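Hefebrötchen im elektrischen Dampfgarer garen und anrichten

Die Anleitung gilt für einfache elektrische Dampfgarer mit rundem Einsatz aus Edelstahl und Drehregler, etwa für den Litberg. Der baugleiche Cundura hat einen höheren Rand, die Garzeiten sind identisch. Vorausgesetzt wird ein fertig gegangener, glatter Hefeteig. Gefüllte Brötchen werden in einer eigenen Anleitung behandelt.

Zutaten

200 g Weizenmehl Type 405
75 ml lauwarme Milch
30 ml Wasser
3 g Trockenhefe
15 g Zucker
1 Prise Salz

Vorbereitung

Den Teig in Stücke von 75 g teilen, rund schleifen und mit dem Schluss nach unten auf kleine Quadrate Backpapier setzen. 20 Minuten abgedeckt ruhen lassen. Der Teigling ist reif, wenn eine leichte Druckstelle langsam zurückkommt. Springt sie sofort zurück, weitere 5 Minuten warten.

Den Wasserbehälter bis zur unteren Markierung füllen. Kaltes Leitungswasser genügt; bei hartem Wasser nach jedem siebten Durchgang entkalken. Den Einsatz noch nicht aufsetzen.

Garen

1. Gerät einschalten und das Wasser zum Kochen bringen.
2. Einsatz mit den Teiglingen aufsetzen. Abstand zueinander und zur Wand: mindestens zwei Fingerbreit. Die Löcher im Boden dürfen nicht vollständig vom Papier verdeckt sein.
3. Deckel schließen und 12 Minuten dämpfen. Währenddessen nicht öffnen.
4. Gerät ausschalten, den Deckel einen Spalt anheben und 3 Minuten warten — bei zu schneller Abkühlung fällt die Oberfläche ein.
5. Deckel waagerecht abheben, erst neben dem Gerät kippen und auf dem Tisch ablegen.

Entnehmen

Den Teller vor dem Öffnen rechts neben das Gerät stellen, bei Linkshändern links. Die Brötchen einzeln von der Seite fassen und gerade nach oben abheben. Druck von oben hinterlässt Dellen, die sich nicht mehr zurückbilden. Auf dem Teller nicht stapeln.
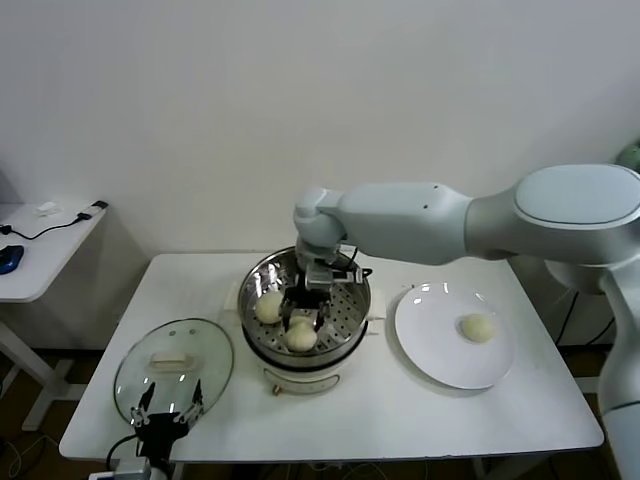 Wie lange bleiben gedämpfte Brötchen nach dem Garen weich?

Auf einem offenen Teller etwa eine halbe Stunde, unter einem sauberen Tuch bis zu zwei Stunden. Danach wird die Haut zäh. Durch erneutes Dämpfen für 4 Minuten wird sie wieder weich.

Häufige Fehler

Gelbliche Flecken: Hefe oder Zucker nicht vollständig gelöst. Beides vorab in der Milch verrühren.

Nasse Stellen auf der Oberseite: Kondenswasser vom Deckel. Bei flachen Deckeln hilft ein dünnes Tuch zwischen Deckel und Einsatz. Die Enden nach oben schlagen und vom Gerät fernhalten.

Klebender Boden: Papier vergessen oder zu früh abgezogen. Nach 5 Minuten löst es sich ohne Rückstände.

Reinigung

Netzstecker ziehen, Restwasser nach dem Abkühlen ausgießen. Den Einsatz mit Spülmittel und weicher Bürste reinigen, die Löcher von unten durchspülen. Das Unterteil nur feucht abwischen — nicht in Wasser tauchen.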